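Gutach, 원격 조종으로 로봇에게 작업을 가르치는 교시 프로그램 'Tapia' 공개
시뮬레이션 안에서 쌓기 작업을 시연하고, 같은 기록을 실제 로봇 팔에 사용

Wamcombe, 5월 31일

로봇 교시 소프트웨어를 개발하는 Gutach는 오늘 새 프로그램 Tapia를 공개하였습니다. Tapia는 작업자가 손에 쥐는 조종기로 로봇 팔을 움직여서 작업 방법을 보여 주는 프로그램입니다. 작업자는 코드를 쓰지 않습니다. 팔을 원격으로 조종하여 물건을 잡고, 옮기고, 놓으면 그 동작이 하나의 시연으로 저장됩니다.

Gutach는 지난 3월부터 Wamcombe에 있는 교육실에서 시험 운영을 진행하였습니다. 참가자 14명은 모두 로봇을 다룬 경험이 없는 분들이었습니다. 참가자들은 시험 기간에 시연 800건을 기록하였고, 이 기록은 현재 Tapia의 기본 학습 자료에 포함되어 있습니다.

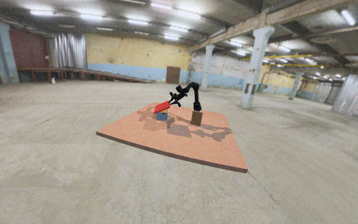
시연 기록에서 가장 어려운 부분은 물건을 잡는 순간보다 놓는 순간이라고 Gutach는 생각합니다. 조종기를 조금 일찍 풀면 블록이 미끄러지고, 늦게 풀면 아래에 있는 블록까지 밀리게 됩니다. 그래서 Tapia의 연습 과제는 색이 다른 블록을 쌓는 작업으로 시작합니다. 빨간 블록이 그리퍼 쪽은 높고 반대쪽 모서리는 아래를 향한 채 기울어져 있는 이런 상태에서, 작업자는 각도를 천천히 고치는 방법을 연습할 수 있습니다. 각도를 고치는 동작도 지우지 않고 시연의 일부로 저장합니다. 배경은 낡은 공장 건물, 창고, 실험실의 3가지 중에서 선택할 수 있으며, 조명과 그림자의 방향도 바꿀 수 있습니다.

시뮬레이션에서 기록한 시연은 Gutach의 제어 장치 Tutholm을 통하여 실제 로봇 팔로 보낼 수 있습니다. Tutholm을 이미 사용하고 계신 고객은 장치를 교체하실 필요가 없습니다. 실제 팔에서는 손으로 팔을 직접 잡고 움직이는 교시 방식도 함께 지원합니다. 두 방식의 기록은 같은 형식으로 저장되므로 하나의 작업 안에서 섞어서 사용하실 수 있습니다.

Tapia는 오늘부터 신청을 받습니다. 먼저 신청하신 100개 기관에는 교육용 사용권을 무료로 제공하며, 학교와 직업 훈련 기관도 신청하실 수 있습니다. 설명서는 한국어와 영어로 준비되어 있습니다.

Gutach 소개
Gutach는 Wamcombe에 본사를 둔 회사로, 원격 조종과 직접 교시를 위한 소프트웨어와 제어 장치를 만들고 있습니다.

보도 관련 문의: Gutach 홍보팀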